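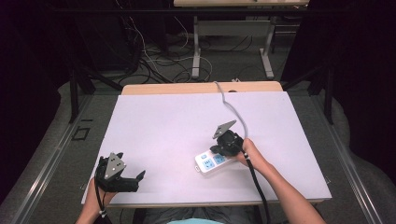 What is the difference between a power strip and an extension cord?
A power strip has a row of sockets in one housing and is meant to stay put near a desk or bench, while a plain extension cord mostly just gets you more reach.

Power strip

A power strip (my grandmother said "plug board", and I still do when I'm tired) is a block of electrical sockets on the end of a flexible cable. I've kept up this entry on the Vanags household wiki for nine years, so forgive the opinions!

Construction. Most are a long plastic bar with the sockets along the top face and the cable leaving from one end. Some have a switch, some don't. I like a switch.

Surge protection. Plenty of people use the two names as if they meant the same thing, and I did too until Tsung-han Hung set me straight. A basic strip only shares out the current. A surge protector has extra parts inside that soak up voltage spikes, and those parts wear out.

Use. Check the rating printed on the back, and keep heaters and other hungry appliances on a wall outlet. Don't plug one strip into another. Don't run the cable under a rug either, however nice it looks (I know, I know).

Storage. I coil the cable in loose loops and never wrap it tight around the bar. Zamfira Ardeleanu hangs hers on pegs, and her shed in Perkia is much tidier than mine.

See also: Extension cord; Wall outlet; Cable tie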